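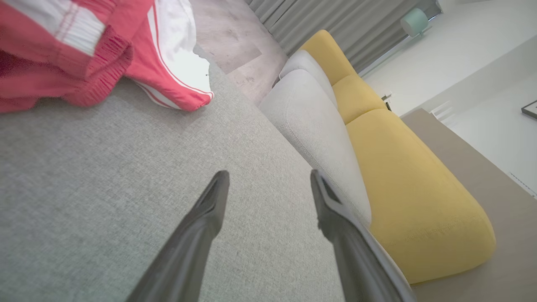
*Red and white garment on the seat, gray back cushions, yellow ones behind.*

Last updated 2018-11-26, Ghada Sfeir

# Drosent sofa tidy set

Clothes left on a sofa, and the sofa itself. Part of the Madalmont living room collection. Labels are for clothing, cushions, upholstery, floor. Read the color notes before you train anything, people keep skipping them.

## What's in it

- 3000 stills, one living room
- 1000 of those have cloth outlines drawn by hand
- 29 garments in the list (`garments.csv`)
- 8 label classes, see the table
- no people labels

Started in April. The first label pass was done in Fujimoto, then I redid most of the outlines in Gelesent becuase the old files dropped points on thin strips. Both exports are in the repo. Use `gelesent/`. The other one is only there so old results can be checked.

## Labels

| label | use for |
|---|---|
| `garment` | anything worn, also when you can't tell shirt from pants |
| `garment_trim` | waistbands, piping, panels in a second color |
| `tag` | care labels sticking out |
| `seat` | the part you sit on |
| `back_cushion` | any cushion along the back, any color |
| `floor` | floor, incl. rugs |
| `window_cover` | blinds, curtains |
| `other` | everything else |

`garment_trim` sits inside `garment`, it doesn't cut a hole in it. Same for `tag`. If your loader wants flat masks, draw garment first and trim on top.

## Color notes

Gray is gray until the light changes. The seat fabric goes from light gray to almost green depending on the shot, same label regardless. Don't split it by tone. I tried, threw it out.

Red cloth is the easy one. What gets missed is the white bits. An outline that stops at the red loses the waistband and the side panel, and then the garment comes out as two or three islands. Join them.

Yellow is `back_cushion` if you can see it's a cushion. If it's a flat patch in a corner and could just as well be wall, use `other` and set `unsure=1`.
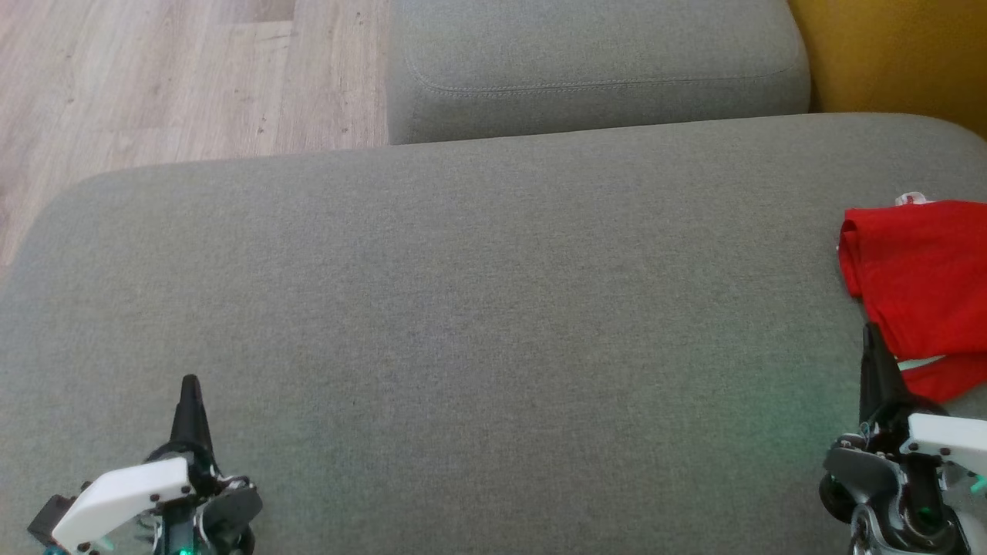
*Red cloth at the right, small white tag near its top edge.*

Tags are tiny at this distance. Outline them anyway, min size is whatever you can click.

Folded cloth: one outline around the whole heap. No inner lines for creases. Dark red shadow inside a fold is still garment. Shadow on the seat *next* to it is seat.

## Seams

Seams aren't labeled. They're where to put the border between two cushions only if the seam is acutally the border. On the back cushions it often runs along the front face, so the edge is further out.

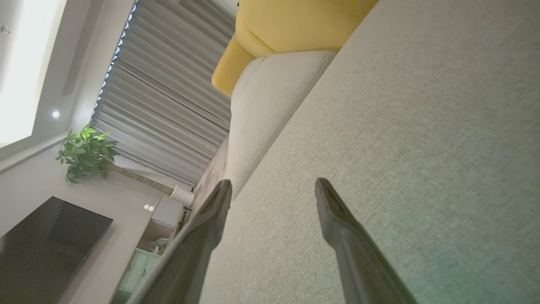
## Shots with no clothes

Keep them. They're for the upholstery and the blinds. Cream, gray and mustard all go under `back_cushion` when they're cushions; the big gray plane is `seat` or `back_cushion` depending on what it joins to, and if you can't tell, `unsure=1` again. Blinds get one outline for the whole lot, not per slat. The bright dots at the window edge go in with the blinds.

## Known problems

- trim missing on a batch of early outlines, still fixing
- `floor` is loose under the sofa edge where it gets dark
- some garments in the csv have two names (shorts / athletic pants), will merge
- train/test split is by folder, not by garment, so the same item can be in both

## Use

Internal for now. Ask me before passing it on. Fixes as pull requests please, one garment per request, put the csv row in the title.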